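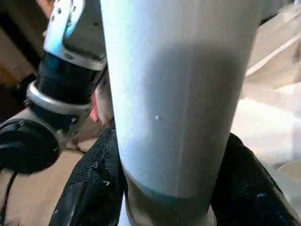

Demonstration set, second round

Collection for the grasping model resumed in March at the Geltitz lab, with Serpil Taşdemir and Si-woo Ha operating. The set now holds 328 accepted episodes. Another 42 were rejected at review, mostly for dropped frames or a late start marker.

The current block covers pale, smooth objects held between two black fingers, viewed from the wrist. These are hard for the model: when a light cylinder fills most of the view, there is little texture to track, and the shading from one side to the other carries much of the shape. Operators are asked to vary the approach angle and to leave the background cloth unsmoothed between episodes.

Each episode is stored with joint positions, finger opening and wrist video on one clock. Labels are limited to start, contact, lift and release. Kevser Sönmez has moved the contact label to the first frame in which both fingers touch the object. Episodes labeled under the old rule will be redone before training.

Access to the Pronholm storage share is through Volkan Tokgöz. The next block uses 14 objects, list to follow.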